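Most tile schedules I review still specify pattern by ratio: so many parts color A, so many parts color B, laid at random. I think this is a poor way to specify a mixed floor or counter, and I think the trade keeps doing it out of habit.

"Random" is not an instruction. A setter working from four open boxes will take the nearest tile. When one box runs low he favors the others, and the proportions drift across the room. On the Mositgate lobby the ratio was correct for the whole floor and wrong for nearly every part of it. The north end came out almost all cream. Rosalba Bellini, who set it, had followed the document exactly.

The usual defense is that a drawn layout costs money. It does. A full layout of 260 tiles takes a drafter most of a morning, and the setter then has to read it, which slows the work on the first day. Surachet Ruangrit has argued to me that a good setter's eye corrects clusters as they form, and that a drawing removes the one skill worth paying for. I accept the first half. The eye does correct clusters, but only within reach of the setter's arms. It does not correct drift over a distance of 30 feet, and drift is what the client complains about.
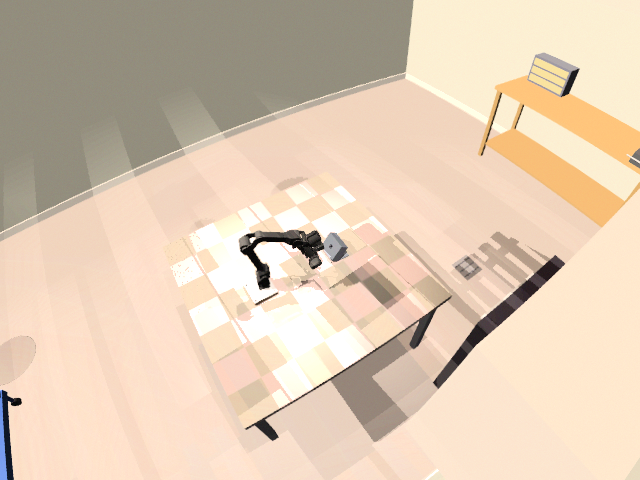
My own preference is a middle course: draw a repeat block, rotate it, and leave the setter free inside fixed limits. A typical limit is no more than two of the same color edge to edge. This works well when the colors are far apart in value and less well when they are close. A patchwork top in white, cream, light tan, dusty pink and muted olive-brown is a fair test of the problem, because under strong light the paler squares merge into one white area and only the pink and brown toward certain corners still read as separate. Any adjacency rule that treats white and cream as different colors has failed at that point. The rule should be written on lightness first and hue second, and it should be checked under the brightest light the surface will get.

Few offices do this. Samples are approved on a desk, under ceiling fixtures, at a size of one or two tiles per color. The Pruvel range was approved that way for the Plirkutbridge canteen, and the two lightest tones could not be told apart by noon on the window side. The client had paid for five tones and asked, fairly, where the fifth one was.

Speckled tile makes this harder. It has no single lightness. At close range it reads as its ground color, and from across a room it shifts toward the color of the specks. I now list it as a separate class and cap it, and I ask for a mockup of at least 100 tiles before approving the mix. Sveva Gentile thinks 100 is excessive for a small room. For a powder room I would agree with her.

There is also the matter of replacement. A ratio tells the next person nothing about which tile goes in which hole. A repeat block does, and it fits on one sheet that can be left with the building. Aiguo Jiang keeps his taped inside the riser cupboard door, with the batch numbers written underneath in pencil.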